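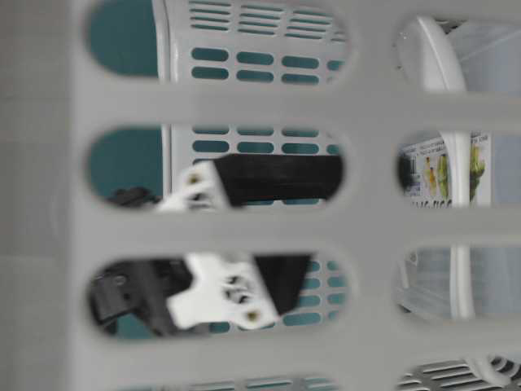
Can a gripper built in a garage workshop learn to cope with household clutter on a hobby budget? It can cope with a good deal of it, provided the fingers are cheap to replace and the cameras are allowed to have bad views.

4.2 Workshop build and camera placement

Gida was assembled over one winter in a shared workshop, and we are delighted with how far it has come. The fingers are white, fixed with small gold-coloured screws, and carry a toothed outline that we redrew 20 times before settling on the current profile. Each revision could be swapped in at the bench in four minutes, so trying a new idea cost us almost nothing. What a pleasure that was after our first arm, Boros, where the fingers were glued on!

Figure 4. Gripper fingers of Gida seen through the openings of a grey plastic laundry basket, with a white slotted crate behind.

Figure 4 shows the kind of view we find most interesting. The basket wall stands close to the lens and out of focus, and the robot parts appear only in pieces between the bars. A colour threshold struggles here, as the fingers and the crate are both white. Our tracker, Truvadel, instead matches the notches and screw positions against the finger drawing, and it needs only one finger in view to start a search.

We logged 1777 grasp attempts in the workshop. The first 1000 were used for tuning and the remainder were held back for the comparison in Section 5. Baskets, crates and tubs were rearranged between runs by whoever was at the bench – a loose protocol, we admit, but one that produced wonderfully awkward layouts.

The arm controller is Vanby, unchanged from our April release apart from a slower approach speed near perforated walls. Drawings for both fingers are given in Appendix B.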